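Wednesday - Vumotlow bench, sim cell 2

Started 10 am, Arnel already in. Goal for today: wrist view back in shape after the gripper model swap, then load the replication fork model over the bench and see what the arm makes of it. Real cell stays off, all of this is sim only.

Left over from last entry
- wrist camera node parented to the wrong link after the swap. View rolled whenever joint six moved.
- finger open value from the old config, fingers not reaching full spread
- bench panel showing flat color, no texture
- Caroline's note on the collision shapes, not read yet (read it now, see below)

Wrist camera

Moved the camera node from the flange link to the gripper base link. Obvious once you look at the tree. Musyoka's script had the old link name typed in by hand, in two places, only one of them in the config file. Changed both. Please don't hardcode link names again, we have the lookup for that.

Offset after the move was wrong in the other direction, fingers way off to one side. Nudged it back in small steps, rendered after each. Fingers now both in view, open, base along the bottom. Palm hides a bit of whatever is right under the hand, same as on the real one, leaving it.
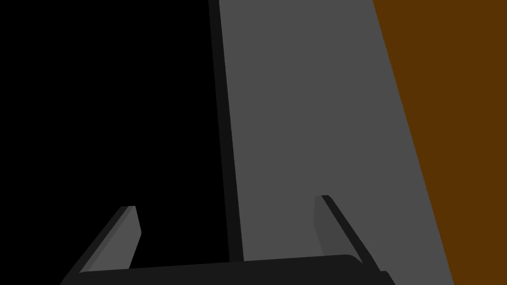
Wrist view, fingers open, nothing in the grip. Shading only, no textures.

Black area on the left bugged me. Could be an unlit face, could be no geometry there at all, can't tell from the render. Turned the fill light up to check and got no change, so either the light doesn't reach or there is nothing to hit. Asked Shabani, he thinks the room shell was never exported for that side. He'll look in the Hầu scene file, which is where the room came from originally.

Grey panel edge is clean at least. Last week it flickered against the brown when the arm moved, two faces sitting in the same plane. Lifted the panel a hair and it quit.

Finger open value

Old file said 21 per finger, new model wants full width and not per finger. So we were asking for half. Fixed in the Clena config, commented the line so the next person sees which one it is. Ran open/close 200 times in a loop while I got coffee. No drift on the readback, no joint limit warnings. One physics warning at the very first close, did not come back after a reset. Writing it down anyway.

Collision shapes (Caroline's note)

Short version of her note: the new fingers came with the visual mesh doubling as the collision mesh, way too heavy, sim slows down on every contact. She wants plain boxes on the finger pads and a hull for the palm. Agree. Did the boxes. Hull tool choked on the palm, complained about open edges. Sent the mesh to Mutua, he has the repair plugin and I don't.

Until that's back the palm has NO collision. The arm will happily put its palm through the bench. Don't run the pick routines on cell 2.

Loading the fork model

This is the model for the Anirness people, they want students to drive the arm around it and point at parts. First load came in tiny and lying on its side, unit mismatch plus the up axis. Set both on import, not on the node, otherwise every child ends up scaled and the labels we add later will be unreadable.

Second load upright-ish and big enough. Leans a little. Arnel wants it straight, I like the lean, the fork is easier to see from the wrist. Leaving it til the Anirness call.

Textures: bench wood now loads, path was pointing at my local drive. Colors on the strands look right to me, red and yellow-green for the parents, yellow and pink for the new ones. Ring at the fork is teal as in their sheet. The model is fixed in space, gravity off, no stand. Someone asked for a stand. Later.

Checked from above and behind the gripper:
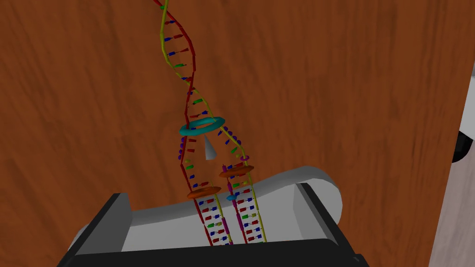 Still wrong with the fork model

- lower ends of both daughter strands run right down to the gripper at this pose. Either raise the model or back the arm off. I'd back the arm off, start pose is easy to change and the model hight is tied to the other view.
- top runs out of view. Fine for close work, not fine as a start screen.
- small parts (purple beads, the white cone) have no collision yet. Pointing works by ray so it may not matter. Ask Anirness if the fingers are ever meant to touch it.
- the two orange rings share one material with the same name as somthing in the room file. Change one, change both. Rename before anybody edits colors.

Start pose

Tried backing off along the tool axis. Good view, but elbow ends up near its limit and the first move jerks. Tried raising the shoulder and letting the wrist tip down instead - smoother, view nearly as good. Saved as start_b, old one kept as start_a. Shabani to try both with the joystick, he is pickier about jerk than me.

To do
- Mutua: palm mesh, then hull
- Shabani: room shell on the dark side, start_a against start_b
- Musyoka: take link names out of the script
- Arnel: straight or leaning, settle it with Anirness
- me: rename ring material, rerun the open/close loop once the palm hull is in, watch the first close for that warning

Config and scene both pushed. Pull before you touch cell 2, the old camera offset will fight with the new link.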